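Snacks move to the back room in January

Starting in January, the snack table at the Nosulbridge reading room will be in the back room, next to the coat hooks. The front hall gets too crowded when the evening classes change over. 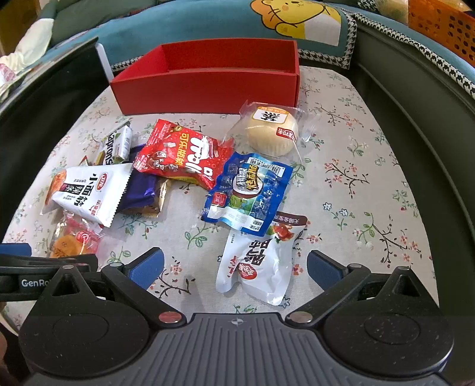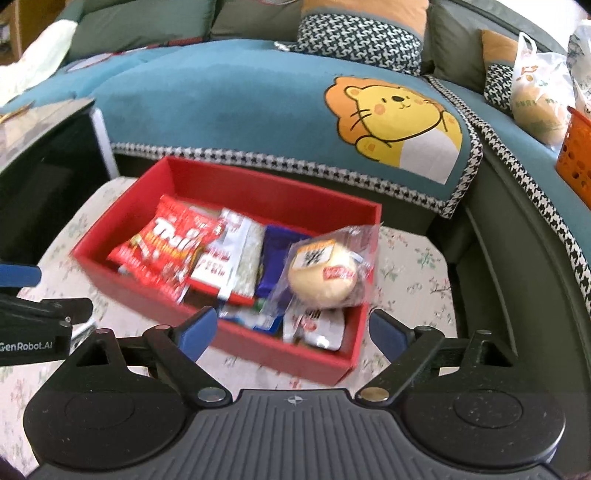
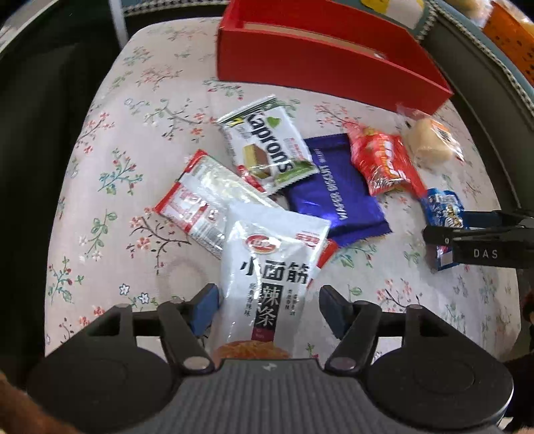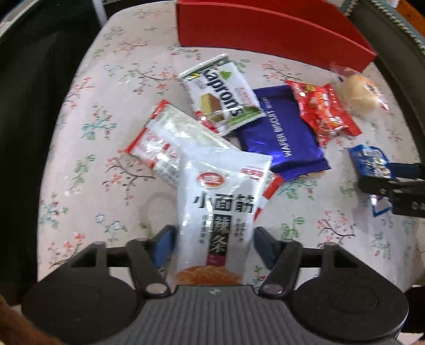
Packaged snacks on the flowered cloth.

Evening class times

Beginner Greek with Kosmas Kyriakidis now starts at 7 p.m. and runs for nine weeks. Bring a notebook — the workbook from last term is out of print, and Kosmas will hand out copied pages instead. Ankit Chaturvedi is taking over the bookkeeping class, which stays in the upstairs room.

The chess evening is off until Leonidas Kouris is back from Valente. Anyone who still has one of the club clocks should leave it at the desk.

Book sale

The fall sale brought in $297, most of it from paperbacks. The money will go toward new lamps for the study tables. Manolis Margaritis has five boxes of unsold books in his garage and would like them gone. Cookbooks and atlases are already spoken for.

Parking

The lot behind Prumach is closed to us after 5 p.m. Please use the street, or the gravel lot on the Ullora side. Questions about parking go to Fotis Lambrakis at the desk.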